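# Su – gripper and arm budget notes

Last updated: February

We use cookies to remember your settings. Accept / Manage

Su is the kit list and costing sheet for our two-arm work at Clestville. Tsz-kin Kuo keeps the prices, I keep the notes, and it's been a joy to see the sheet grow!

One pair of finger pads costs 407, so please budget for spares from day one. The pads get used on everything from cups to chairs.
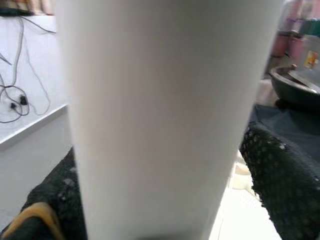
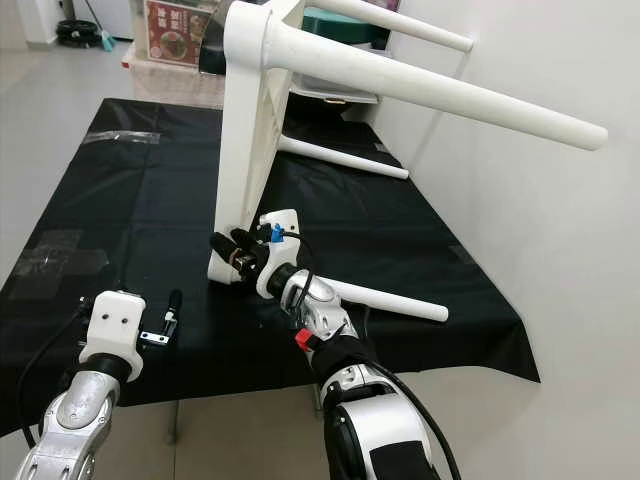
Columns in `su.csv`:

- `item` – short name, lower case
- `unit_cost` – before delivery
- `lead_weeks` – 7 for most arm parts
- `spare` – yes or no

The wrist camera line (1,047) includes the mount. Cabling is still a guess, and Wolfram Ostermann is chasing a second quote from Sokedeo. Corrections are very welcome – open an issue and we'll fold it in on Thursday.

12 comments · 31 shares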